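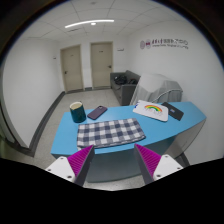
LOCAL NEWS

Front counter at Nurnstead hall now takes lost property

People who leave things behind at the Nurnstead community hall no longer have to call the office and wait for an answer. Found items are now set out on the blue table in the corridor during opening hours, and owners can pick them up there.

The change began in November. Until then, anything found in the building went into a closet beside the office, which was unlocked only when the hall manager was on duty. Regular users had complained that they could see the closet door but could not get anything out of it in the evening, when most classes meet.

Recent items on the table included a folded checkered cloth, a dark teal mug, a smartphone in a purple case, a white pouch or pad with a rainbow printed on it and a thin black folder or notebook. The hall says that is a fair picture of what gets left. Mugs and clothing are the most common finds, followed by children's things and papers from meetings.

Phones, keys and wallets are handled a little differently. They stay on the table only while a member of staff is at the desk, and go into a locked drawer when the desk closes at 8 p.m. Anyone claiming a phone is asked to unlock it before taking it away. For keys, a description of the key ring is enough.

Everything else stays out for 2 weeks. After that, usable items go to the Bratelden thrift store, and the rest is thrown out. Food containers are kept for one night only. Folders and notebooks are held longer than other items – until the end of the season – as several groups keep their attendance lists and sheet music on paper.

The table itself is not new. It was bought for the reception area when the corridor was repainted, and was used for flyers until a rack was put up by the main entrance. The hall spent 100 dollars on the drawer lock and a sign. Both were paid for out of the regular maintenance budget, and rental rates are staying the same.

The hall gets 3,000 visits in a busy month, with the dance school and the Condori language classes bringing in the largest groups. Both have been asked to check their rooms before leaving and to bring anything they find to the table. The Nilasus choir, which rehearses upstairs, already does this and has agreed to look over the stairwell as well.

Some users wanted the hall to post photographs of found items online. The office decided against it for now, saying it would be too easy for someone to claim an item they had only seen on a screen. A written list is kept at the desk and can be read out over the phone – it gives the type of item and the room where it was found, but leaves out details such as color or brand.

Items that were still in the old closet have been moved to two shelves in the office. They include umbrellas, a child's raincoat and several single gloves. Owners can ask for them at the desk until the end of the month.

The desk is open from 8 a.m. on weekdays and from noon on weekends.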